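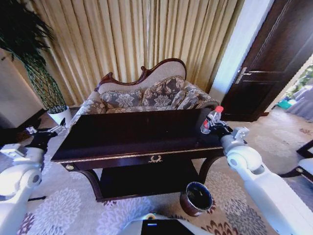
Ticket: Fondton fan oven, sponges sinking in the middle
Opened: 22 Sep 2025
Status: Closed, with one item left open
Site: Flillholm tea room, kitchen

Problem as reported

Victoria sponges from the Fondton oven are sinking in the centre. The edges are brown and firm at the end of the baking time, but the middle is pale and has a damp layer near the base. Scones and tray bakes from the same oven are fine. The recipe has not changed. Trouble was first noticed in August, after the kitchen was rearranged and the oven was moved to the other wall.

Recipe in use

Equal weights of butter, caster sugar, egg and self-raising flour, with a spoonful of milk. Two sandwich tins on the middle shelf. Fan setting, 170 on the dial.

Log

Entry 1
Checked the flour first. The open bag was within date but had been kept in a bin that is topped up without being emptied, so there was no telling how old the flour at the bottom was. Emptied and washed the bin. Baked again with a new bag of Plirnerach self-raising. Slightly better rise, still sank. Flour may have played a part but it is not the main fault.

Entry 2
Put an oven thermometer on the middle shelf and left the oven to heat until the light went out. It read 19 degrees under the dial. Left it for a further 19 minutes and the reading came up to match. The light is going out too early. The tins had been going in as soon as it did.

Entry 3
Baked one batch after the longer heating time. Level top, cooked through. Baked a second batch straight after it and the second one sank. Asked the kitchen what was different. The door had been held open while the first tins were taken out and the second lot put in one at a time, and the thermometer showed a large drop.

Entry 4
Looked at the door seal. It has come off its clips at the bottom corner, probably during the move. Pushed it back on and it held for the afternoon. By the next morning it was loose again. Ordered a replacement seal.

Entry 5
New seal fitted. Baked 6 sponges over the day in three batches, with the longer heating time and the door shut between unloading and loading. All level. A skewer came out clean from each.

Entry 6
The kitchen asked whether the tins could be to blame as well. They use two sets, the old heavy ones and a thinner set from Sala. Baked one of each side by side. The Sala tin was ready three minutes sooner and a little darker at the edge. Neither sank. Advised them not to mix the sets in one batch — otherwise one half of the cake is always a bit overdone.

Cause

Oven below temperature when loaded, made worse by heat lost through the loose seal. Old flour possibly added to it.

What to do from now on

Wait the extra 19 minutes after the light goes out. Load both tins together and shut the door. Leave it shut for the first part of the bake. Empty the flour bin before refilling it.

Still open

The indicator light still goes out early. The thermostat needs looking at by an engineer. Keep the thermometer on the shelf until that has been done, and go by its reading.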